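Trovmont Automation Circle
Minutes of the open day review meeting, 31 December 2019

Chair: Kadri Kivi
Minutes: Getsemaní Bañuelos

1. Opening
The minutes of the previous meeting were approved without changes. The chair thanked the members who helped at the door and at the two demonstration tables.

2. Attendance
The visitor list has 374 names. Of these, 366 signed the safety sheet. The other eight came in by the side entrance, and it was agreed to put a second sheet there next time.

3. Simulation demonstration
The demonstration was given on the large screen, in the simulated kitchen which the group calls Montoya. Kadri Kivi explained to the visitors that the view comes from the wrist of the arm, so it turns when the arm turns.

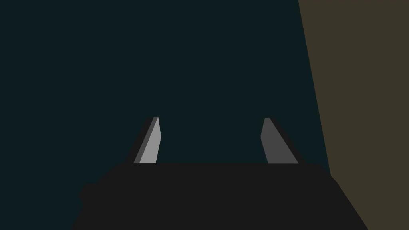

Gripper with fingers open, simulated wrist view.

Several visitors asked why the room looks tilted. The meeting agreed that a second window, showing the whole arm from the side, should be open during all the talk. Getsemaní Bañuelos will prepare it before February.

4. Handles and doors
The longest part of the demonstration was about how an arm should come near to a cabinet. The explanation was given slowly, with stops for questions.

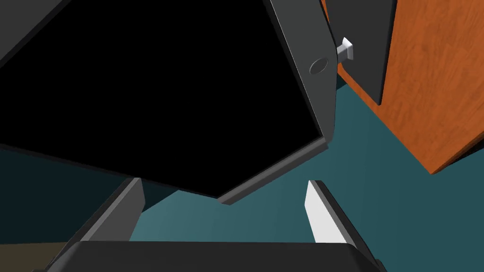 It was noted that the talk took 40 minutes and the plan was for less. Members were of the opinion that the part on joint angles can be shorter, and that the part on choosing where to grip a handle should stay as it is, for it brought the best questions.

5. Comments from visitors
The comment cards were read aloud. Most of them were friendly. Some asked for a real arm beside the screen, others for printed notes in large letters.
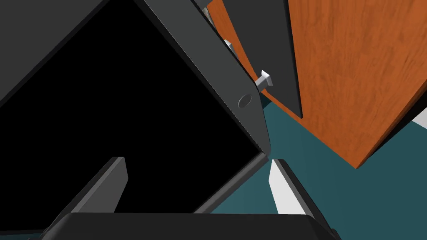
Darkivus wrote on a card that the simulation was easy to follow, but that a beginner would like to hear first what the arm is asked to do, and only after this how it is calculated. The meeting accepted this remark and the order of the talk will be changed.

6. Next open day
The title "Hello" is kept for the invitation. The date is not decided yet. Kadri Kivi will ask for the same hall.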